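Clearing the Table: What Goes Where, and in What Order
Speaker notes, Thursday evening session, Kendley Community Kitchen
Xiaoyan Deng

Start when the side door closes. Don't wait for the coffee line.

Hello, thank Pui-shan for the room and for the extra chairs. Say who I am in one sentence, then go straight to the question: what is on your kitchen table right now? Give them a moment to shout things out. Last time I got mail, a bike pump, half a loaf of bread and a cat, and it was a great way to begin.

My point for tonight is small and I love it. A messy table is usually four jobs mixed together, and it feels awful because we try to do them all at once. Pull them apart and each one is quick!

Job one, food that is still food. Fruit first. An orange slice, a couple of strawberries, anything someone could still eat. Get a small bowl with a lid and walk it to the fridge before you touch a single dish. I used to do dishes first, and I'd find the strawberries afterward under a wet cloth. (Pause, people laugh at this, they've all done it.)

Job two, scraps. Peels, stems, the tea bag. Banana peels get their own mention from me because they stick, and then they leave that brown patch that takes real scrubbing if it sits overnight. One trip to the compost, everything together. At Iturra, the shared house where I cooked for two years, we kept the bin on the far side of the room and people made five trips a meal. We moved it next to the table and it was like getting a new kitchen.

Job three, things that live somewhere. Ketchup, salt, the good mustard. These aren't dirty, they're just out. Ask the room: where does your ketchup live? Let them argue, fridge people and cupboard people. Don't take sides, move on after a minute. What matters is that everyone in the house gives the same answer. Wipe the neck of the bottle before it goes away, please, I beg you.

Job four, dishes. Yes, last. By now there's so much less on the table that you can see what you have, and the order almost picks itself. Cups, then plates, then the colander, then the pan and whatever you were stirring or flipping with.

Slow down here, this is my favorite part.

The colander! It's the thing people skip. They rinse it, it looks clean, back it goes. Then next week there's a bit of dried pasta in one of the holes. Hold up mine. Wash it right away, from the outside in, with a brush instead of a sponge, so that you're pushing the bits back the way they came. Hipólito Sepúlveda showed me that when we cooked together at Prament, where we fed 3000 people over one festival weekend and had exactly two colanders between us. You learn to look after a colander in a weekend like that.

Other good uses, if there's time: it's a fruit bowl that lets air in. It's a cover for a plate outdoors. It carries wet greens from the sink to the table with a plate underneath for the drips. Uyên Lò drains washed toys in hers, tell that one only if there are parents in the room.

The pan and spatula. Leave the spatula in the pan or lying across it while you work. One carry, and no greasy stripe on the table. With a slotted spatula, get the brush into the slots too, same idea as the colander. If the pan is still hot, leave it on the stove and come back to it.

Hand out the cards now. Ask for a volunteer pair to clear the demo table, no racing, talk out loud while they do it. Po-yen has offered to go first if people are shy. My own best is 11 minutes for a full family dinner, dishes dry and put away, and I'm very proud of it, but say clearly that speed isn't what we're after. I want them to notice the moment when they stop and hover over something because they can't decide where it goes. That hover is the useful bit. Whatever your hand stops over needs a home.

Likely questions. Kids: give them job three, they're brilliant at it, they know where everything lives. Dishwasher: same order, load at the end. Tiny kitchens: a tray stands in for the counter, the Kirar trays by the door are fine to borrow.

Finish on the table itself. Pick any mixed one, with fruit, a peel, a bottle, a cup and a pan all out together, and ask the room to call out the jobs in order. Fruit, scraps, bottle, dishes.

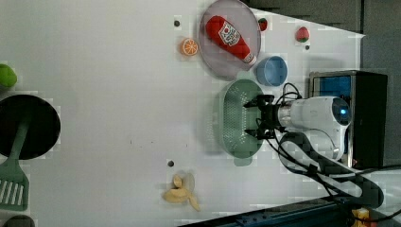 Let them call it out twice if they're enjoying it. Then remind everyone to take a card home and tape it inside a cupboard door, and leave the brushes in the sink for the morning group.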